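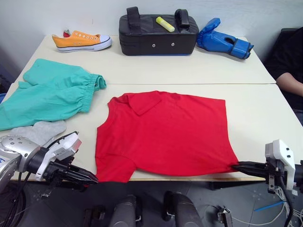

Red T-shirt on a white table, teal pants behind it.

Home Trips Sewing Thrift About

Open day at the Dogar knitting mill
April 17, 2019 | Posted by Drakedness

I've wanted to see the inside of the Dogar mill ever since I found out that half the T-shirts in my closet started life there, so when the open day came up I was on the 51 bus to Drenov before I'd finished my coffee. Two hours on that bus! Bring a snack, because the stop at the other end has a bench and nothing else.

You start in the yarn store, and the smell gets you first — kind of like a clean garage. Cones of cotton go up to the ceiling, and our guide let us hold one. Heavier than it looks! Then you get foam earplugs and go through the big doors to the knitting hall. I'd pictured something like a giant loom going back and forth, but T-shirt fabric is knitted in a tube, on round machines, and it comes down underneath like a very slow sock. I could have stood there all day (I nearly did, the group left without me).

The dye house was my favorite part. It's hot and steamy and the floor is a bit slick, so wear real shoes. They had a wall of swatches in the Jident shades, which is their house color line, and the guide told us red is the one that causes arguments. It needs extra rinsing, and a batch that's right under the lamps can look pink by the window. They'd thrown out a whole lot of it in February. I asked if I could see the rejects and got a polite no.

Cutting and sewing I knew more about, being a home sewer, but I still picked up a trick for neckbands: they stretch the ribbing a little less at the back than at the front. Mine always ripple, so I'm trying that on the next one.

Lunch was soup and a roll in the canteen, cheap and fine. Go early, the line was out the door by noon.

And the factory shop, oh boy. Seconds by the bin, remnants by weight, and some 500 spools of thread on one long rack in no order at all. I came home with enough navy jersey for a dress and a bag of ribbing in colors I don't need. Cash only, and the nearest machine is back in town by the church.

They're talking about doing it again in the fall. I'd go just for the dye house — and the ribbing bin, if I left them any.

Share 101 Comments 2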